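The puppet master's apprentice

I have been bad with my hands all my life. I drop eggs. I once glued a model Spitfire to a library book. So when a firm called Wultenine said I could come to Hascombe and teach a robot to do something useful, I said yes at once and then worried about it all the way down on the train.

The robot, I should say, doesn't exist yet, at least not as something you could stub your toe on. Wultenine starts its trainees off in simulation. You sit in a swivel chair with a chunky controller in each hand, and on the screen there's a table and a pair of arms, and whatever your hands do, the arms do a blink later. Every go you have is saved as a demonstration. Enough demonstrations and the software begins to pick up the habit by itself.

"Enough" is the bit that made me put my tea down. For the task I was given they want 3000. The count stood at 2393 when I arrived one grey morning in February, all of them done by people better at it than me.

My teacher was Rüdiger Wiegand, who grew up in the Sauerland and learned to drive a forestry crane there before he ever touched one of these. He has lovely slow hands. He showed me the move once (reach, turn the wrist, close, lift, over to the other side, let go) and it looked like somebody laying a table. Then he gave me the controllers and I drove the left arm straight past the table and off into the blue.

The hard part is that you can look through the wrist. Each hand has its own view, peering out between its two fingers, and when you tilt your own wrist the whole world tips over with it. Tables become cliffs. I felt quite seasick! Rüdiger says you stop noticing by the second day, and that the wrist view matters more than any other, as that's where you find out whether you're lined up or only think you are.
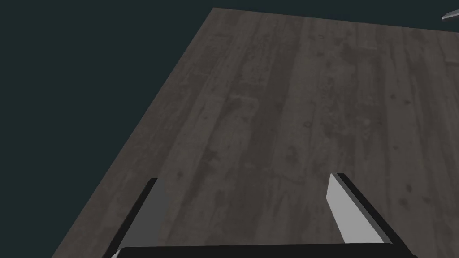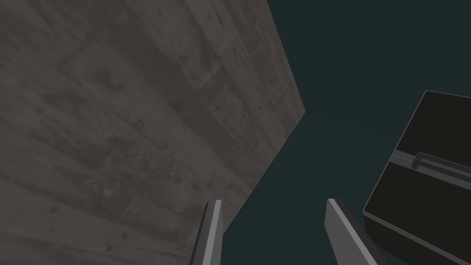
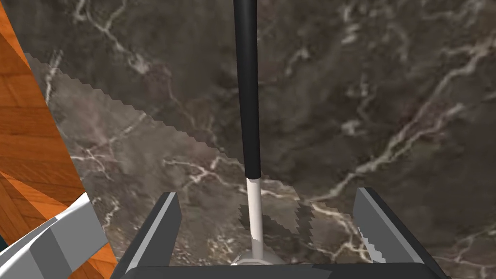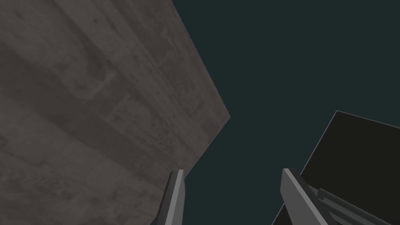 The simulated workspace at Wultenine, seen from between the gripper's fingers.

My first 13 goes went in the bin. I'd assumed they'd be kept as a sort of warning, but no, Lutz Schwerdtfeger sits at the next desk with a list of the saved runs and he is quite ruthless. Dropping the thing is fine, he told me, as long as you pick it up again in a sensible way, and he rather likes a few of those in the pile. What he can't stand is dithering. If I hovered over the table for ages while I made up my mind, the robot would learn to hover too, and he'd seen it happen with a whole batch from their old site at Brerkel. "It looked as if it had forgotten why it came into the room," he said. I know the feeling.

So I practised not dithering. It's surprisingly tiring. You have to decide where you're going before you set off and then go there at an even pace, and if you scratch your nose halfway the arm scratches thin air and that's another one gone. By lunch my shoulders ached and I'd had exactly 3 runs accepted. Rüdiger had done a whole tray of them on the other machine while eating a cheese roll.

After lunch we tried it the other way, by hand, with a real arm in the room next door. You take hold of it by the wrist and walk it through the motion while the motors go slack, a bit like dancing with someone very polite. I was much better at this. You can feel the weight of the thing, and your eyes stay in your own head where they belong. But it's slow, and you can't do it from a swivel chair, and resetting the table between goes means getting up and doing it yourself. In the simulation you press a button.

I asked Rüdiger which he'd choose if it were up to him. He thought for a good while and said by hand for the first few, when you're still working out what the job is, and the controllers for everything after that. Then he went back to his desk and I had another try, and Lutz binned it.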